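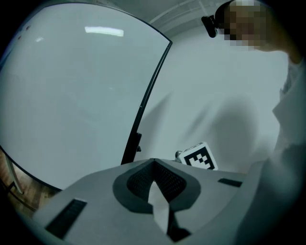
Ceiling light reflected in a glossy gray panel.

Office lighting is still specified by the amount of light that lands on a desk, and I think this is the wrong number to start from. Most people in the building spend the day looking at vertical surfaces. What tires them is glare, and a desk reading says very little about it.

The Famton building in Diristhorpe was refitted in August. Every desk passed. Within 2 weeks staff on the upper floor had taped cardboard over the diffusers nearest the windows, and 59 fittings were later turned down or switched off. The meter readings were correct throughout.

A glossy surface behaves like a poor mirror. It returns a small share of the fitting's brightness, but a bare panel fitting is so bright that a small share is enough to wash out gray text. Matte finishes spread the same light over a wider area - lower peak, less contrast everywhere.

The cheap fix is layout. Draw the line from the eye to the surface to the ceiling, and keep fittings out of the spot where it lands. On a floor with 20 desks this takes a morning with a tape measure. Kollár's older drawings for the Clulholm library show these lines in pencil. The drawings issued after 2000 leave them out, and I would like them put back.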